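3.2 Table layout and objects

Sorting tasks were set out on a white table in an open room at the Sutwood site, with desks and monitors left in their usual places. We kept the table clear apart from the objects in use. Small grey marks on the top showed where trays should go, so that the layout could be put back between trials without measuring.

The objects fell into two groups. The first was made up of small round items in plain, pale colours, chosen so that colour alone would not tell a person where an item belonged. The second was made up of shallow trays and plates to put them in. Arif Paul bought most of both from Halta, a household shop, and the rest came from kitchen drawers. A full list is given in Appendix B.

Trays differed mainly in the shape of the rim. A plain rim lets a ball roll up and over when it is set down too near the side. A jagged rim tends to stop it, but the points bend with use, and we replaced such trays every 35 trials. Figure 4 shows a beige ball held over a light blue tray with a zigzag rim, with a second round object of the same colour lower down. 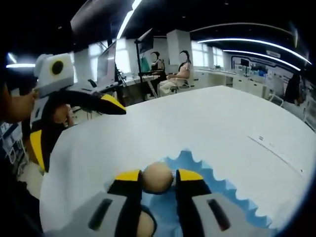
Figure 4. Beige ball above the light blue tray.

3.3 Order of placing

Each trial began with the round items together on one side of the table and the trays on the other. Items were moved one at a time. A trial was counted as complete when every item rested inside a tray and had stopped rolling. If a ball left the table it was returned to its starting place and the trial went on, with the drop noted.

Two people worked through the full set in July. Tanvir Cassim kept the notes and checked the trays for bent rims at the start of each session. Where the notes and the count of drops did not agree, the trial was left out of Table 2. Most of these cases came from the plates with plain rims, and we return to them in Section 5.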